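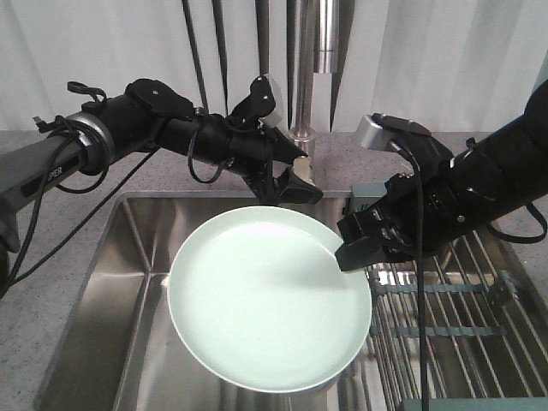
Plate task, both arms in the sink. The right gripper is on the rim.

Posted August 4, 2019

The plate task is at 157 recorded episodes, so it seems like a fair time to write down how the collecting is going and what I changed along the way.

The task as written in the Pircombe sheet: the plate starts in the basin, one arm takes hold of the rim, the other arm helps as needed, and the plate ends up in the rack. Both arms are driven by a person through a pair of leader arms. Every episode stores joint positions for both sides, gripper openings, and video from the fixed view. I log everything with Bika, a small recorder I wrote last November after getting tired of timestamps that did not line up. It writes one folder per episode and refuses to save if any stream has a gap.

The first batch was too clean. I started the plate in nearly the same pose every time, and the model I trained on it (Liltari, the small one) learned a single reach and repeated it no matter where the plate was. Moving the plate a few inches was enough to make it close on air. I kept those episodes but gave them less weight.

Now I work in blocks of 10. Before each block I draw a start pose from a list: flat on the floor of the basin, leaning on the left wall, leaning on the right wall, or tilted toward a corner. Within a block the pose drifts by hand, which is fine. Between blocks I reset both arms to a different rest position, so the approach is not always the same path.

Steel is a poor background for a white plate. The walls throw light back and the rim fades out at some angles. I tried covering the basin with a mat and took it out again. The policy has to run in a bare sink, and I would sooner give it bad contrast in training than surprise it later.

Notes on grasping. The rim is raised, which gives the fingers an edge to work with, but a grip too close to the top lets the plate swing. I now drive the fingers down until they touch the face, back off slightly, and close. It adds 3 or 4 seconds to an episode. Slips stay in the data if I recover from them. If the plate has to be picked up by hand, the episode is marked failed and goes in a separate folder.

Operator speed matters more than I expected. My later episodes are faster than the early ones, and mixing them gives the model two ideas of how long a reach should take. Fagerlund, the resampling script, stretches each episode to a common pace up to first contact and leaves the rest alone. I have not compared runs with and without it yet.

Still to do: a second plate size, a bowl, and a set recorded with the room lights off. The failed folder also needs labels. For now they all just say "drop."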